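Publications › Household Medicines › Working Papers › Measuring Devices

Category: Dosing and Devices | 6/26/24

4. Oral syringes as measuring devices in the home

4.1 Background to the device comparison

The household survey reported in Section 3 found that liquid medicines were measured with whatever device lay nearest to hand, and that the device supplied with the bottle was often missing by the second week of a course. This section considers one class of device, the plastic oral syringe, and asks how far its physical form affects the volume that is drawn up. Spoons and moulded cups are treated only as comparators. Devices with needles were outside the scope of the work.

A syringe measures by displacement. The volume drawn is fixed by the bore of the barrel and the distance through which the plunger travels, and for a given bore the error in volume is proportional to the error in travel. A narrow barrel therefore gives a longer stroke for the same dose and a smaller error for the same misjudgement of position. The principle is well known, but it assumes that the user can see where the plunger has stopped and can hold it there while the syringe is withdrawn from the bottle. Both assumptions proved weaker in the home than on the bench.

4.2 Materials and participants

Syringes were taken from three ranges in common supply in the study area, referred to here by their trade names: Ellow, Sastry and Piltitier. The Ellow range has a clear barrel with printed graduations. The Sastry has a frosted barrel and a wide flange. The Piltitier is sold without printed markings for use with a separate collar, which is set by the pharmacist and limits the stroke. All three were used as supplied, and no syringe was used by more than one participant.

Participants were recruited through the Uststead surgery list and two of its branch pharmacies. Of those invited, 183 adults completed both visits. Each was asked to draw up 12 doses of coloured water from a medicine bottle fitted with a bung, at their own kitchen table or worktop and in their usual light. A session was stopped if it ran beyond 45 minutes, and the doses outstanding were recorded as missing. After exclusions 2,052 doses remained for analysis. Each was weighed on a portable balance and converted to volume using the density of the test liquid at room temperature.

Visits were made in February, when many of the sessions took place under artificial light. This was not planned as a condition of the study – the ethics timetable had slipped – but it was kept in the record, as most evening doses in the survey were also given after dark.

4.3 Sources of error

Three faults made up most of the variation. The first was reading from the wrong edge of the plunger seal. A conventional seal touches the barrel at two rings, and the dose is read at the ring nearer the nozzle. A number of participants read from the rear ring, or from the tip of a domed seal, and did so consistently across all their doses. The resulting error was constant in volume and so was proportionally greatest at small doses. Printed instructions reduced it only where they contained a drawing.

The second was trapped air. Participants who drew slowly from an inverted bottle left little air behind the nozzle, whereas those who drew quickly often had to expel a bubble and draw again. Some did not notice the bubble at all, particularly with the frosted barrel. Tapping the barrel was common and had little measurable effect on its own.

The third was drift, by which is meant any movement of the plunger between setting the dose and delivering it. It was seen mainly when the participant changed grip. A syringe is usually drawn with two hands and emptied with one, and in passing from one hold to the other the thumb may rest on the plunger before the nozzle has reached the mouth or cup. Drift was nearly always inwards and the loss was visible as a drop at the tip. Participants seldom corrected for it.

4.4 Grip and the two ends of the device

Grip was classified from the points at which the syringe was held during the draw. In the opposed hold, one hand encloses the barrel and the other pulls the plunger from its end, so that the force acts along the axis of the device. In the braced hold, the fingers lie under the flange and the plunger is pushed out by the thumb of the same hand. Opposed holds gave the steadier draw. Braced holds were quicker but tended to overshoot, and the overshoot was then pushed back with a further loss of accuracy.

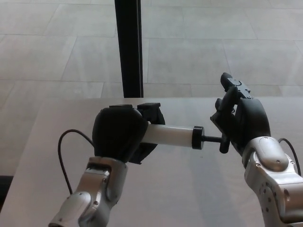 Figure 4. Syringe held horizontally over a tabletop, by the barrel and by the plunger end.

The distance between the two points of hold matters more than the strength of either. When the barrel is held close to the flange, the hands begin almost in contact and the pulling hand must move away from a fixed point, which participants found easy to judge. When the barrel is held further forward, as it is in Figure 4, the flange and the exposed plunger rod lie between the two holds and neither is covered. In the figure the white barrel can be told at once from the black flange cap, and the thin rod beyond it ends in a small crossbar by which it is held. A contrast of this kind is of some use in practice: the boundary between barrel and rod is a second indication of stroke, readable when the graduations are not. Against this, a small crossbar offers less surface to pull on than a ring or a broad disc, and participants with reduced pinch strength preferred the latter.

Barrel clarity could not be separated fully from barrel finish. A translucent wall that catches the light along its upper surface may hide the seal from one angle and show it from another, and participants were seen to roll the syringe between the fingers until the seal came into view. Rolling did not in itself alter the dose – the plunger turns freely in all three ranges – but it lengthened the interval in which drift could occur.

4.5 Implications for supply

The results favour supplying the narrowest syringe that will hold the whole dose in one draw. Where two draws are needed, the faults described in Section 4.3 are incurred twice, and the advantage of the narrower bore is largely lost. Collars of the Piltitier type removed most reading errors but did nothing for trapped air, and some were dislodged in washing. Storage and cleaning are taken up in Section 5.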